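Licensing the Tables: How Pera Rewrote Its Gaming Ordinance

5/16/20

The city of Pera has regulated card rooms for 32 years under a single chapter of its municipal code. The chapter set an annual fee, a closing hour and a limit on the number of tables. It did not define an owner. A permit could be held by one company, the lease by another and the table income by a third, and the city clerk had no power to ask how the three were connected.

The ordinance passed this spring closes part of that gap. An applicant must now list every person or firm with a financial interest in the premises, including lenders whose repayment depends on gross receipts. The list is a public record. A permit lapses if it is not corrected within 80 days of a change.

The case that prompted the rewrite was an ordinary one. Ellevent, an events company, held a permit for a hall in the Noda district. It sublet the gaming floor to Naidoo, a management firm that had been refused a permit of its own. The sublease was legal under the old text. When the council's legal office reviewed the arrangement last September, it found that the refusal had no practical effect: the refused firm ran the floor, hired the staff and kept the accounts.

Members of the governing bloc argued that the permit had been issued under the previous council and that the people who approved it should answer for it. The opposition replied that the permit had been renewed under the present one. Both statements are correct. The minutes show an approval and 2 renewals, none of them debated, all passed as part of a bundle of routine items.

Responsibility is hard to assign in a system of this kind. The clerk checked that forms were complete. The police checked criminal records for the named applicant only. The council voted on a list. Each office did what the code required of it, and the code required little.

The new text moves the decision to a licensing officer, who must give written reasons. Refusals can be appealed to the council, and so can approvals – a point the opposition secured late in the drafting. Any resident of the district may file an appeal without a fee.

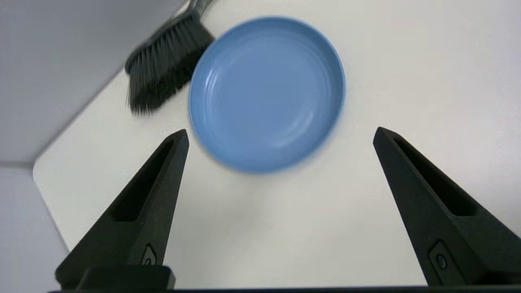 Enforcement is the weaker half of the ordinance. The officer may inspect books and premises on one day's notice but has no staff assigned for the purpose. The fine for a false ownership statement is $1,141, a figure carried over from the old fee schedule. A busy floor could treat that sum as a running cost. A proposal to tie the fine to receipts failed in the final vote, with members of both groups against it.

Existing permits stay in force until their renewal dates. Holders then file under the new rules, and the first ownership lists will be open to inspection at the clerk's office. The Noda hall is among the early renewals. Ellevent has not said whether it will apply again, and the sublease remains in effect.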